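Chamado 821 – Larnard / célula de teste têxtil
Assunto: critério de parada e arrumação da mesa, norma interna Duman
Status: aberto, aguardando resposta

14h10 – Operador reporta divergência entre turnos. Um reinicia a tarefa com as peças sobrepostas, outro separa tudo antes. A regra Duman fala só em "peças acessíveis". Vago demais.

14h25 – Conferido o procedimento. Item 2: limite de força dos dedos em 70% para malha e luva. Ok, config bate. Item 10: dedos abertos e parados antes de qualquer mão entrar na área. Falta dizer quem confirma. Pedir revisão.

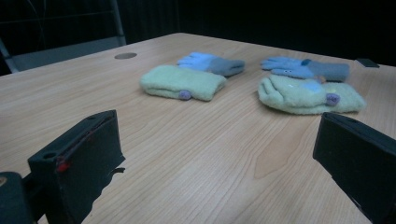

Mesa de trabalho: luvas azuis atrás, mitenes verdes na frente, com sobreposição nos dois pares.

14h40 – Dúvida do turno: sobreposição assim conta como falha de preparação? Pela redação atual não conta. Sugestão: aceitar se der pra ver parte de cada peça, e registrar no log. Botão roxo das mitenes: proibir pega direta no botão, só no tecido. Isso não esta escrito em lugar nenhum.

15h05 – Zerkby pergunta se pode mudar o limite de força por conta própria. Não pode. Alteração só com chamado aberto e as duas partes copiadas.

15h20 – Enviado pra Floruvley o texto novo dos itens 2 e 10. Até voltar, vale a regra antiga + parada total antes de rearumar a mesa.

Pendente: definir quem confirma a parada. Retorno previsto pra agosto.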